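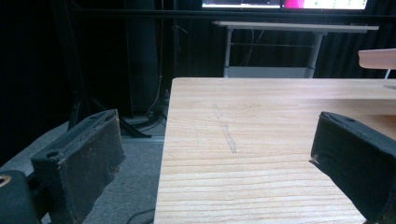
Light wood tabletop with a faint gray scribble near the middle.

Getting Pencil-Like Marks Off a Pale Wood Table
Jun 15, 2022

Light wood shows every gray smudge. Most come off without sanding if you start gently and check what finish you have first.

Put a drop of water on the underside of the table. If it beads, the wood is sealed. If it soaks in and leaves a dark spot, the wood is bare or only oiled, and you should keep it as dry as you can.

Start with a clean white eraser. Colored ones can leave a stain of their own. Rub lightly along the grain and brush the crumbs away before they get ground in. Go over the mark 3 or 4 times, then stop and look at it from the side, with a lamp on.

On a sealed top, wipe what is left with a damp cloth and one drop of dish soap, then dry it right away. A melamine sponge also works, but it dulls a glossy finish – try it on a leg first.

On bare wood, use fine sandpaper around a flat block and go with the grain. Sand a little past the mark on all sides so you don't leave a dip. Pine is soft and a few strokes are usually enough. Wipe off the dust and put on a thin coat of whatever oil or wax the table had before.

If you can feel a groove with your fingernail, the eraser will only take out the gray. The dent needs a different fix – see our page on steaming dents.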